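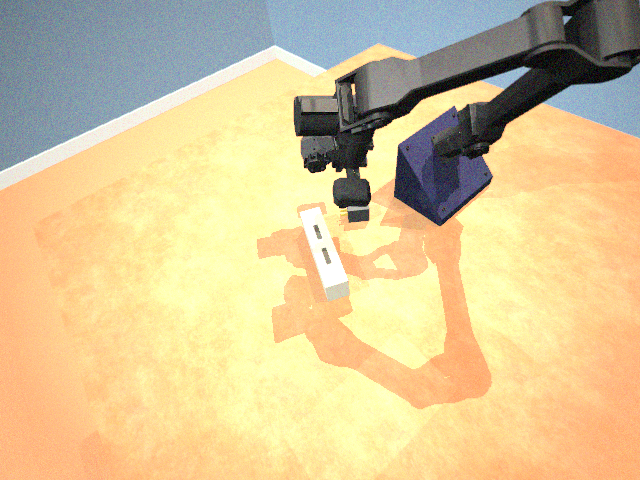
What does a planner do when two sockets look equally good? It picks the one with the lower cost, and if the costs are equal it picks whichever came first in the list.

Stories > Short Fiction > Astunthorpe

Kiri Mudgway had the list open on one screen and the simulator on the other. The strip had two sockets. The planner, which everyone at Lekinari called Tarkville after the town where the first version was written, kept changing its mind between them.

"It goes for the near one," she told Zieliński over the phone. "Then the wrist turns a little, the far one gets cheaper, and it goes for that."

"How long does it keep that up?"

"Until the timeout. 200 steps."

He asked her for the log and she sent it. She could hear him scrolling. It had been dark in Astunthorpe since before dinner, and the heater under her desk clicked on and off.

"Look at step 112," he said.

She looked. The cost of the turn was being added twice, once in the arm model and once in the goal check. She had written the goal check herself, in November, the week her father moved in. She remembered testing it on a strip with one socket.

"That one's mine," she said.

"Fine. Fix it and add a penalty for switching."

"How big?"

"Start with 5."

She took out the extra line, put in the penalty and started 100 runs with the strip turned a different way each time. Then she went to the kitchen. Her father was at the table with the radio apart in front of him, trying to get the battery cover back on.

"Did it plug in?" he asked.

"It's still running."

He turned the cover around and tried the other side. She filled the kettle. When she got back to the desk the count was at 61, with one failure, and she opened that one and began to read.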